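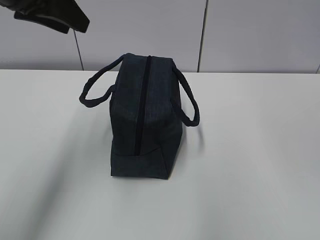
Ustow Hall and Garden Terrace
Pre-Event Safety Inspection: Wedding Ceremony and Reception
Form 1007, June revision

Completed by: Loukia Vrettos, venue operations
Event type: outdoor ceremony, seated indoor dinner, dancing
Inspection start: 9:15 a.m.
Tables set: 36

Ratings: OK = acceptable. FIX = correct before guest entry. MON = acceptable, recheck during event. N/A = not applicable.

Section A. Arrival and exits

A1. Main doors open fully and latch back. OK
A2. Exit signs lit, including on battery test. OK
A3. Exit routes clear to full door width. FIX
Comment: Floral delivery crates stacked in the east corridor. Florist told to move them to the service bay. Cleared at 10:40 a.m. and rechecked.
A4. Ramp surface sound, handrail tight. OK
A5. Drop-off lane marked, fire lane open. MON
Comment: The shuttle driver has been parking with the rear wheels over the fire lane line. Cone placed. Valet lead to check at each shuttle arrival.
A6. Occupancy card posted and matches floor plan in use. OK
Comment: Floor plan is the third version. The first two have been taken down from the kitchen board.

Section B. Ceremony terrace

B1. Paving level, no raised edges. FIX
Comment: One slab near the fountain rocks under foot. Shimmed, then covered by the aisle runner. Permanent repair still open from the last inspection.
B2. Aisle runner taped on both sides and at both ends. OK
B3. Arch anchored. FIX
Comment: Wattanapong crew set the arch on 3 ballast weights. The form requires 4, with two on each leg. Fourth weight added, arch push-tested from front and rear. No movement at the base.
B4. Chairs locked open, row ends aligned. OK
B5. Speaker stands sandbagged, cables ramped where guests cross. OK
B6. Wind reading taken at arch height. MON
Comment: Within limit at inspection. Take again one hour before the ceremony. If the reading is over the limit posted in the operations office, remove the fabric drape from the arch and leave the frame standing.
B7. Shade and drinking water available to seated guests. OK

Section C. Dining room and dance floor

C1. Aisles between tables at posted width with chairs pulled out. FIX
Comment: Tables 11 and 12 were too close once chairs were occupied. Both shifted toward the window wall. Place cards do not need to change.
C2. Dance floor panels locked, edge trim screwed down. OK
C3. Hanging decor rigged to rated points only. OK
Comment: Greenery hoops are on the two center beams. Safety lines fitted to each hoop. Nothing is hung from sprinkler pipe.
C4. Candles in holders taller than the flame. MON
Comment: Holders are acceptable. Table runners are Gutex cloth and the flame treatment tag is present on the roll, but not on the cut pieces. Copy of the tag filed with this form. Keep candles off the runner fold at the head table. 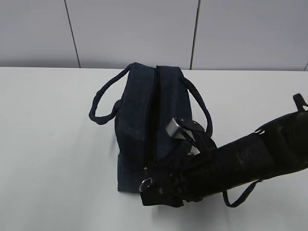 C5. Cake table stable, away from door swing. OK
C6. Extension cords grounded, no cords joined end to end. FIX
Comment: Photo booth was running on two joined cords. Replaced with one heavy-duty cord along the baseboard.
C7. Band power on its own circuit. OK
C8. Fog or haze equipment. N/A

Section D. Kitchen and bar

D1. Extinguishers charged, pins in, tags current. OK
D2. Hood system inspection current. OK
D3. Cold holding log started. OK
Comment: The Govis unit on the left reads higher than the probe thermometer. Use the probe reading in the log. Service call requested.
D4. Allergy list posted at pass and at server station. FIX
Comment: Server station copy was missing the late additions. Reprinted.
D5. Floor mats flat, no curled corners. OK
D6. Bar glass bin lined and labeled. OK

Section E. People and response

E1. First aid kit stocked and sealed. OK
E2. AED status light green, pads in date. OK
E3. Radios charged, channel check done. MON
Comment: Weak signal behind the stone wall on the lower lawn. Staff posted there should walk up to the steps to transmit.
E4. Weather call assigned to one named person. OK
Comment: L. Vrettos. The planner has been told that the decision to move indoors is made by operations and must be given two hours before the ceremony.
E5. Severe weather shelter area unlocked. OK

Open items after inspection
B1 permanent slab repair
D3 service call, cold holding unit
C4 flame treatment tags on cut pieces, ask supplier for next order

Release to planner: approved with MON items A5, B6, C4 and E3 assigned. Recheck sheet is kept at the operations desk and attached to this form at closeout.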